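3. Collection of Demonstrations

3.1 Procedure

The learning system described in Chapter 2 requires a set of recorded examples from which it can copy the handling of soft items. For the Lostia project these were gathered with a pair of hand-held grippers, so that a person could carry out each task directly and no robot arm was needed at this stage. Recording was shared between the two authors, Genalyn Dumlao and Trinidad Estrella, under the supervision of the Mevier teaching laboratory.

Each demonstration begins with the cloth lying on a bed. The operator takes hold of one corner with each gripper, lifts the cloth clear of the sheet and lowers it again before folding. Operators were asked to work at an even pace and to pause for a moment while the cloth was in the air.
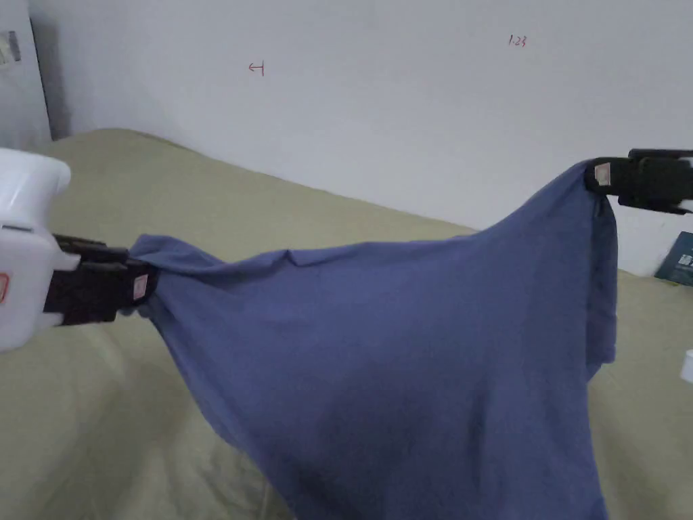
The lifting stage proved the hardest to record consistently. A corner gripped too close to the hem tended to slip, and a cloth held at an angle gave a different fold from one held level. It was decided to keep the uneven lifts in the set, provided that both corners remained in the jaws, as the finished system will have to deal with them.

3.2 Size of the set

A total of 993 demonstrations was recorded over 18 sessions. The first 400 were used to train the early version of the model, named Rirnby, and the remainder were added after the checks set out in Section 3.3.

3.3 Checking and labelling

Every recording was watched in full by the author who had not made it. Recordings in which the cloth was dropped were labelled as failed attempts and stored separately. Where the two authors disagreed on a label, the recording was set aside until both had viewed it again. Labels were entered in the Panganiban register, a copy of which is included in Appendix B.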